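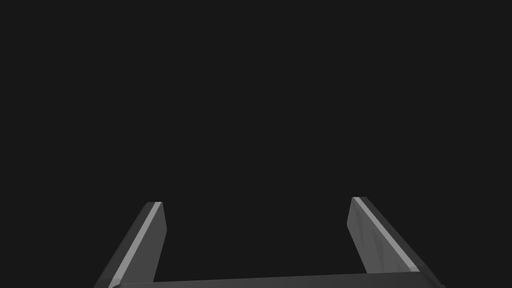
# Tinte de lino: se me va el color al segundo lavado

**mimbre_y_sal**
Buenas. Tres manteles de lino teñidos en casa con el azul de Kassa, el de polvo. Primer lavado bien, segundo lavado agua azul clarito y el mantel como desteñido por las dobleces. Lavé en frio, jabón neutro. ¿Fijador? ¿Me he quedado corta de sal? Puse la que decía el sobre.

**torcaz24**
Sal no es fijador, ojo. Si es tinte reactivo te falta carbonato. ¿El sobre pone reactivo o "universal"?

**mimbre_y_sal**
Universal. Ups.

**torcaz24**
Pues ahí lo tienes. Los universales en lino aguantan lo que aguantan. Yo pasé a Tromevar hace dos años y no vuelvo.

**LaBobinaRota**
No estoy nada de acuerdo. Llevo con universal toda la vida, servilletas incluidas, y ahí siguen. El problema casi siempre es no descrudar antes. El lino de tienda viene con apresto, el color se queda por encima y a la calle. ¿Lo herviste antes con sosa?

**mimbre_y_sal**
Lo lavé en la lavadora a 40 y ya

**LaBobinaRota**
Eso no es descrudar.

**torcaz24**
Descrudar ayuda, vale, pero no convierte un tinte directo en uno que aguante. Son cosas distintas. Se lo puedes preguntar a cualquiera que tiña para vender.

**LaBobinaRota**
Yo tiño para vender :)

**pozo_seco**
Haya paz. A mí con el fijador de Rornent me mejoró bastante, se echa después de aclarar, media hora en agua tibia. Eso si, apaga un poco el tono. El azul se me fue a gris.

**mimbre_y_sal**
Gris no quiero, que son para una comida en mayo y las sillas ya son grises. ¿Puedo reteñir encima con reactivo? Los manteles pesan 6 kilos entre todos, no me cabe en la olla todo junto.

**torcaz24**
Puedes, pero saca antes todo lo que suelte. Agua caliente hasta que salga clara. Y de uno en uno, si van apretados te salen aguas y manchas. Reactivo + carbonato, 24 horas en reposo tapado, aclarar mucho.

**LaBobinaRota**
24 me parece una barbaridad, con una tarde vale. Pero lo de uno en uno sí, en eso coincidimos.

**pozo_seco**
En Flullell tenían carbonato a granel, no sé si siguen. Y prueba en una esquina antes!!

**mimbre_y_sal**
Vale, empiezo por el más feo. Carbonato pedido. Si sale ya subo el resultado, y si no, trapos de cocina azules para toda la familia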